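Sestow Country Cards – README

Printable fact cards for kids, ages 6 to 10, plus the spreadsheet they get built from. Mostly geography and everyday life: what people eat for breakfast, school hours, how to say good morning, what the money looks like. Started for one second grade class and got out of hand.

Last updated May 25, 2025

What's in here

cards.csv – one row per card, 224 rows
countries.csv – one row per country, 22 so far
print/ – PDFs, four cards to a page, letter size
print_a4/ – same thing for A4, margins are a bit off on the Peru set, sorry
audio/ – greetings only, not every country has one
teacher_notes.txt – read this one before you print anything

Columns in cards.csv

card_id – country code plus a number, like PE-04
country – English name
topic – food, school, home, map, greeting, holiday, game
front – the question, short enough for a new reader
back – the answer, two sentences max
level – 1 or 2. Level 1 is for kids who need it read aloud
checked_by – initials of whoever grew up there or lives there now
source – where the fact came from. Blank means family knowledge, see below

Who checks the cards

Every card is meant to be read by somebody from the country. Urs Schnyder and Selina Tanner did Switzerland and argued over the cheese card for a week. Manaia Cartwright did New Zealand and rewrote nearly all the greeting cards, much better now. 71 cards still have nothing in checked_by. Treat those as drafts, don't laminate them yet!

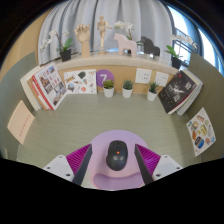

Blank source is not an error. A lot of the home and game cards come from parents and grandparents and there's no book to point to. If your family does it differently send a second card and we keep both. Level 1 cards can have a blank source too but please try for map cards, borders and capitals need a real reference.

Known problems

– Accents break if you open cards.csv by double clicking. Import it as UTF-8 instead.
– Holiday cards lean heavy on food. Working on it
– Only two countries from West Africa. Need help here, badly
– Some flags in print/ are the wrong proportions. Switzerland is supposed to be square, leave that one alone
– PE-04 and PE-09 ask almost the same question
– Audio volume is all over teh place

Printing

Heavy paper, actual size, don't let the printer scale it. Print fronts and backs flipped on the long edge. Do one test page first, I wasted a whole pack in March. Black and white works fine for everything but the flag matching game.

Adding a country

Minimum eight cards, at least one map and one greeting. Copy the Portugal rows as a template. No "long ago" facts unless the card says it's long ago – kids come away thinking everybody still dresses that way. Send rows to Silvan Bachmann, he merges them when he has time, usualy within the month.

Use

Free for classrooms, homeschool, libraries, scout groups. Change what you want. Please don't sell it. If you translate a set keep the card_id the same so the audio still matches up.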